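# The Arm That Learns at Night

*In a shared workshop behind a former dairy, Kaja Lepik is building a small robot that should one day clean a washbasin. Most of its practice takes place inside a computer.*

When I arrive at the workshop, at 19 minutes past six in the evening, Kaja Lepik is lying under a workbench with a torch between her teeth. She is looking for a washer. It belongs to the elbow of her robot arm, and without it the elbow makes a noise like a coffee grinder.

"It works also without," she says when she comes out. "But the neighbours complain."

The neighbours are a bicycle repairer and two men who restore radios. They share the building, the kettle and one good pillar drill. Lepik has had her corner for 26 months, and she pays for it by teaching a soldering evening in the winter.

The arm is called Groken. It has six joints, an aluminium upper part and a forearm which she printed at home, in her kitchen, in seven pieces. The first forearm was printed in one piece and it cracked along the layers the first time the arm pushed against something hard. She has kept it on the shelf above her desk. The motors came from Stankevičius, a one-man shop that takes apart old packing machines and sells what is inside. They are heavier than she wanted, but they are strong and they were cheap, and the owner answered her letters.

Her plan sounds modest. Groken should wipe a washbasin with a sponge, going around the tap and not into it. Her mother has bad wrists, and of all the work in the house this is the job she dislikes most. Lepik does not promise that the robot will ever stand in her mother's bathroom. She would like to see it do the job once in the workshop, from start to finish, without her hand on the red button.

A basin, I learn, is a difficult thing for a machine. A table is flat, and a window is flat, but a basin bends in every direction. The sponge must press with the same force on the rim and down the slope, while the wrist turns all the time. And in the way stands a tap, which is exactly the kind of object that a strong motor can bend.

So before the real arm is allowed near real ceramic, it practises in a simulator. Lepik wrote the first version herself and threw it away in April. Now she uses Zikley, a program that a friend from her studies maintains in his free time. It calculates contact and friction well, and it draws the world in a plain way. She does not mind the plainness. On the screen by the window she shows me the room that she has built for the practice.
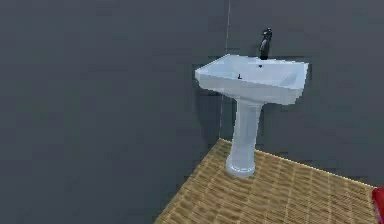
*Page last changed: April, 7.26 in the evening*

The pedestal sink took her three weekends. The rounded corners of the basin were simple, she says, and the foot was a pleasure, because she likes old mouldings. The hard part was the thickness of the rim. In her first model it was thin like paper, and the simulated sponge went through it and came out on the other side. She then measured the basin in her own flat with a caliper and a piece of string, and made everything again.

The black tap she chose for contrast. Against white ceramic a camera finds it easily, and she wanted to give the software an easy beginning. Later the tap will be chrome, as it is in most homes, and then she expects trouble. The walls are dark grey for the same reason. The woven floor has no reason at all. It was among the surfaces that come with the program, and it reminded her of a summer house.

She starts the training before she goes home. During the night the computer tries the movement again and again, and each time the program changes something small: the height of the basin, the friction of the sponge, the place where the arm stands. In the morning she reads the results with her first coffee. Some mornings they are good. One morning the arm had learned to hold the sponge quite still in the deepest place of the bowl, where it received a few points for contact and none were taken away for hitting the tap. She laughed, and then she spent the whole day rewriting the scoring.

Moving from the screen to the bench is slower. The real joints have play in them, the cables pull, and a sponge full of water weighs more than a dry one. For the tests she bought a second-hand basin from Prekari, a yard for used building materials at the end of the bus line, and carried it home on her knees. It is bolted to a frame of shelf steel. There is no water connected, only a bucket.

At last she finds the washer. It was in the turned-up leg of her trousers. She fits it, closes the elbow with four screws and switches on the power. The arm lifts itself, a bit stiff, and moves over the basin. It puts the sponge on the rim and begins to follow the curve. Before the tap it slows down — she has told it to — and goes around on the left side with the width of a finger between.

On the far side it loses the surface and wipes the air for some seconds. Lepik writes this down in a school notebook, with the time, and lets it continue. The bicycle repairer has come to the door with his tea to watch.

"Is quieter now," he says, and goes back to his wheels.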